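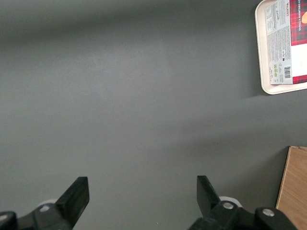
How long does it take to walk the old rail path from Sanlow to Ornville? Most of a day at an ordinary pace, with a stop for lunch at the halfway bridge.

I did it in May with Romain Baudry, who had walked it before and remembered it as flatter than it is. We left the Sanlow end at seven in the morning. The parking lot there is free but small, and the sign for the path is behind the bus shelter, where you won't see it from the road.

The first stretch follows the river. It's packed gravel and easy on the feet. After the second road crossing the gravel stops and you're on the old railbed, which is dirt and roots with a few ties still showing. I wore trail runners and wished I had worn boots. Romain wore boots and complained about them being heavy, so take your pick.

There are 3 shelters on the route. The first has a roof and no bench. The second has a bench and a water tap, but the tap was shut off when we got there. I had brought enough water to reach the bridge, and I was glad of it. The third is close to Ornville and we didn't stop.

The bridge is the best part. It was built for freight and it's wider than it needs to be for people on foot. A plate on the east side gives the height above sea level as 1,088 feet. We ate our sandwiches there and watched a man named Sibusiso Molefe try to get his dog to cross. He told us the dog hates seeing the water through the gaps in the boards. They went back the way they came. 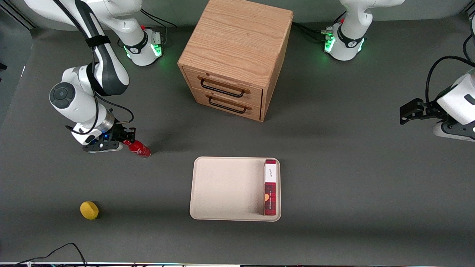

Is there a place to eat when you get to Ornville? The Chevalier, on the main street across from the post office, serves hot food until eight in the evening.

I had the onion soup and Romain had a burger. The soup was too salty but I finished it. They have a room upstairs for walkers, and it was taken, so we got the last bus back at 8:40. It costs 5 dollars and the driver doesn't take cards.

A few things I'd do differently. I'd start from the Ornville end, so the climb before the bridge comes early. I'd carry the paper map, too. My phone lost its signal after the second crossing and didn't get it back until the edge of town, and the path splits twice in that part. Keep left both times. The right-hand branches both go down to the quarry road.

My knees were sore for a couple of days. Around 70 people had signed the book at the bridge since the start of the month, which is more than I expected for a path I'd never heard of until last year. Romain wants to do the northern half in the fall. I still need to buy new socks.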